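Melleo Towel, white with red stripe
Home > Kitchen & Bath > Towels
Item no. 448

We've carried the Melleo for years and it's still the one I grab first at home! It's a plain white cotton towel with a thin reddish stripe, woven for us by Sproģis, and it has a soft, slightly puffy feel that I just love. It dries dishes, it dries hands, it lines a bread basket (try it with warm rolls, really), and it doesn't mind being washed with everything else.

The cotton is 272 gsm, a nice middle weight. Fold it in half, then in half again, and you get a squarish bundle that sits happily on a shelf or in a drawer.
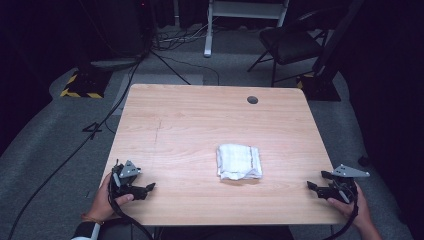

The Melleo folded, stripe toward the right.

Wash it once before you use it, warm, no softener. It gets thirstier after a few washes and the edges relax a bit. Tumble dry low or hang it up, either is fine.

Sold singly or in a bundle of eight. The bundle ships from our Girncombe store, usually in April and again in the fall when the new weaving comes in, so if it shows as out of stock, drop Agnese Pärn a note and she'll put you on the list.

Goes well with: Kernik apron, Kernik oven mitt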